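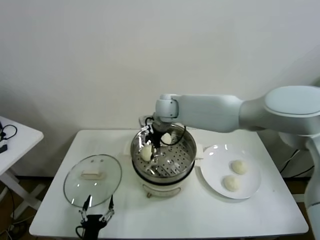
Two buns in the basket, two on the plate. The lid is off.

The woman who runs Lương does not think you need a bamboo steamer. She has owned several, and she speaks of them the way other people speak of former landlords.

"They smell wonderful for a month," she says. "Then they smell like everything you ever put in them. Then one of them grows something, and you have a decision to make."

Lương is a bun counter on the steep end of the main street in Pudville, a town whose other culinary landmark is a drive-through bank that used to be a drive-through taco place. It opens at 11 in the morning and closes when the tray is empty, and on a rainy day in January that can be well before dinner. I had come to ask how a person with a normal kitchen and a normal amount of patience might steam buns at home. She had come, I think, to complain about people who write in asking that.

Her recommendation is an electric steamer pot with a metal basket, set on a table with nothing else going on. She is firm about the table. Most home disasters, in her telling, are disasters of real estate.

"People put the steamer between the toaster and the mail," she says. "Then the lid comes off, and where does the lid go? On the mail. Now the mail is wet, and it's my recipe's fault."

Her own rule is lid on the left, plate on the right, steamer in the middle, and she'll hear no argument from left-handers. (One of her 2 regular helpers is left-handed. He has learned to keep it to himself.) The lid lies flat with its handle up. The plate is wide, wider than you'd pick if you were only thinking about looks, because buns that touch each other while warm tend to stay touching.

"You pull them apart and one goes home with the other one's skin," she says. "It's a sad thing to serve a customer."

I asked about crowding the basket, a subject on which she has views. The cooked bun is bigger than the raw bun. Everyone knows this, and everyone forgets it at the moment it matters. She suggests 3 or at most four in a home pot, each with room to spread. 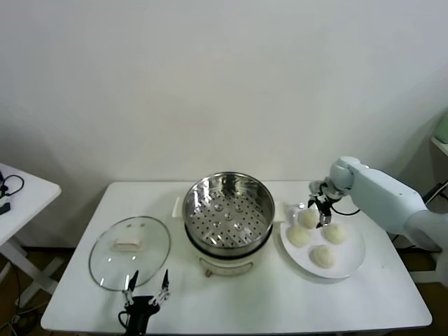 "Someone always wants to do seven," she says. "They've got guests, they're excited. They get one large bun with seven opinions in it."

What about lining the basket? She sighs. She likes squares of parchment, cut small so they don't cover the holes. The holes are where the steam comes up, she points out, in the tone of someone who has pointed it out before. She once had a customer from Hander, the next town over, who lined the whole bottom with foil and wanted to know what was wrong with his machine.

"I said, sir, you have built a roof."

Timing was the part I had hoped would be complicated, so that I could be forgiven for getting it wrong. It isn't. For a medium bun made fresh, she counts from when the steam is going well and not from when the switch goes on. A cold pot fibs to you for the first few minutes. Frozen ones get 25 minutes and no peeking. After that she turns the pot off, leaves the lid on a little while longer, and goes to do something else, ideally in another room.

"If you lift it right away, they sink," she says. "You'll stand there watching them get old."

We tried a batch at her table in the back, and I was permitted to watch. She is strict about the unloading, too. One bun at a time, lifted from the sides, and never by the top, where the pleats are. The top is the only part that anyone looks at before it's gone.

She does keep one luxury, a timer called a Moltulex that her sister mailed her, which has 40 different alarm sounds. She uses the one that sounds like a truck backing up. It clears the kitchen nicely.

Before I left I asked her how you know a bun is done, hoping for some old family test involving a thumb or a chopstick. She thought this over for longer than she had thought over anything else.

"You eat one," she said. "Why do you think I make extra?"
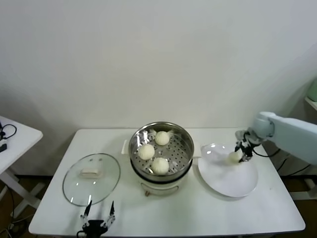
Three in the basket, with the pleats facing up, and a fourth over the plate.

She sent me home with a bag of frozen buns and instructions to clear off my table first. I moved the mail to the top of the refrigerator, where it remains. The first batch came out a bit lopsided, and when I reported this over the phone she asked me only one question, and it was about the lid.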